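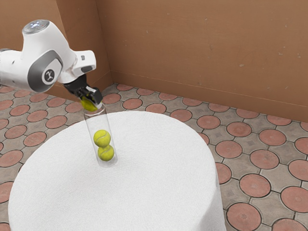

Does an athletic recruit file need to be checked separately from the regular admissions file?
Both get checked, but the recruit file goes first and gets its own pass, and the two are compared only after each has been read alone.

October

Third working session on the Rudora check procedure. Notes from today plus what was left over from the last one.

Where we are. Rudora is the document set we use for practice: 2,000 application folders, all made up by us, some of them clean and some with planted problems. The problems are the kind that came up in the big admissions cases. A swimmer with no meet times. A rower whose club can't be found. A transcript that says one school and a coach letter that says another. The point of the workshop is to settle on a reading order that a small admissions office could follow without buying anything.

Morning. Ran the recruit folders from the Baláž batch. Reading order was coach form, then results, then club letter, then transcript. Slow. The coach form comes first in the folder, so people read it first, and it colors everything after. Once a form says "priority, will contribute in year one" a missing result looks like a clerical gap. Two of the planted folders got through that way.

Changed the order after the break. Results first, coach form last. Both planted folders were stopped at the results page. It's a small batch and I wouldn't lean on it much, but we're keeping the new order for now.

Club letters. We have been treating a letterhead as proof that the club exists. It isn't worth anything by itself. New step: find the club in the sport's own listing, by us, using contact details we looked up. Do not call the number on the letter. If the club isn't listed, the folder goes in the hold pile and the applicant is asked for a second source. No note to the coach at this stage.

There was some argument over that last part. One side says the coach should be told early as a courtesy, and most gaps have a dull explanation. The other side says the whole weakness in the real cases was that the coach was the only person vouching for the athlete. We left it as no contact until the hold is logged. Revisit.

Donations. Question from the Travar group: should the reader see whether the family has given money to the athletic department? Decided no for the reader, yes for the person who closes the file. The closer gets a yes or no flag covering the last 4 years, no amounts. If the flag is yes and the folder was ever on hold, a second closer signs. Still open is what to do about gifts made after the decision. Nothing in our procedure would catch those. Needs a separate look at spring, probably through the gift office and not admissions.

Test scores. Short discussion only. We can't tell from a folder whether someone else sat the exam. We can tell if the test site is far from home with no reason given, or if the extra time approval is very recent. Neither one means anything bad and plenty of students have approved extra time for good reasons. Agreed that extra time is not to be marked on the reader sheet at all. Test site stays on as a plain fact with no score attached to it.

Reader sheet, version 2. Changes from the first one:

Results line moved to the top.
"Coach rating" box removed from page one, now on the back.
Added a line for where the club was looked up and who did the looking.
Hold reasons are written out in words. The code numbers were being misread.

Brukico shared folder had the old sheet in it this afternoon and half the room printed that one. Old sheet is deleted now. If you have a copy with the coach rating on the front, throw it out.

Roster follow-up. The check nobody does in most offices, as far as we could find, is going back in the fall to see if the recruited athlete joined the team. Tried it with the practice set. It takes very little time if the roster comes as a list and a long time if it comes as a web page. Students get hurt, change their minds, get cut. So one name missing tells you little. A coach with 8 missing over several seasons is a different matter and should go to someone outside athletics.

To do before next session:
Build a mixed batch, recruits and regular folders together, no labels on the outside.
Write the wording for the second source request. Keep it polite and short.
Ask Travar how they store old rosters.
Decide how long a hold can last. We never set a limit.

Stopped at 4:30.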